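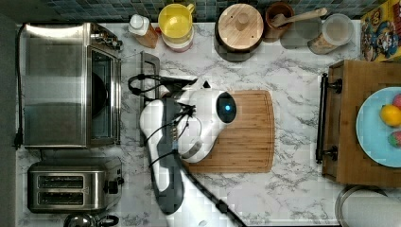

Hemley's bread swap is back, and it needs more bakers

Print this page | E-mail this story

I'll admit I went to the first Hemley bread swap in November mostly for the free coffee. I came home with a seeded rye, half a braided loaf and a jar of somebody's starter that has been bubbling away on top of my fridge ever since. So I'm pretty happy to report that the swap is coming back for a second season, in the same hall on Kiten Street, and this time there's room for a lot more of us.

If you missed it last time, it's very simple. You bring a loaf you baked yourself, you put it on the long table with a card saying what's in it, and you leave with a loaf baked by someone else. No money changes hands. Last season 39 people signed up and the hall felt full by the time the doors had been open ten minutes (I ended up eating my toast standing in the coat rack). The organizers have now taken the bigger room at the back as well, which should help with the lines.

The other new thing is a slicing corner. A few of the older bakers asked for it, as a big round loaf is hard to share out if your hands aren't what they were. You'll be able to get yours cut and bagged on the spot, half for you and half for a neighbor if you like. Bring your own bag, though - they ran out last time and I carried mine home in a scarf.

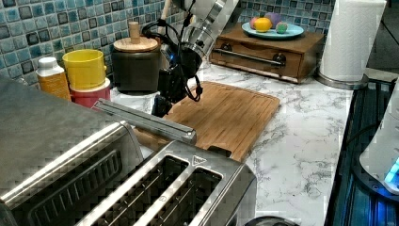

A wooden cutting board on a marble countertop.

A word about the cards, which caused a bit of fuss last season. Please write down everything, including the nuts and seeds, and please write it so the rest of us can read it! One very nice walnut loaf sat untouched all morning because its card seemed to say "wallpaper." Blank cards will be at the door, and there will be a separate small table for gluten-free bakes with its own knife.

Sign-up opens on March 14, 2025, at the hall or at the counter of Birhane Bakery, where they'll also sell you flour at cost if you mention the swap. There are 30 spots held back for people who've never baked a loaf in their lives, and those come with a two-hour beginners' session the week before. I'd grab one fast if I were you. My sister did the trial run of it and now won't buy sliced white at all, which has made breakfast at her place a lot slower and a lot better.

What you do with your loaf on day three is up to you. I'm a toast person. A stale sourdough cut thick, toasted dark, with too much butter on it - that's supper in my house at least twice a week.

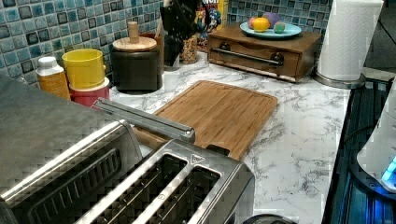 Mahlet Araya would like me to stop telling people to toast everything. She told me a three-day-old rye is better torn up into soup, and that first-timers should bake something plain and small instead of trying to impress the room. She also wants the Corilthorpe bakers to know they're welcome, even if they did take most of the cinnamon buns home last time.

Doors open at nine, and coffee is still free.

Contact the newsroom | Copyright Hemley Local News, all rights reserved | Back to top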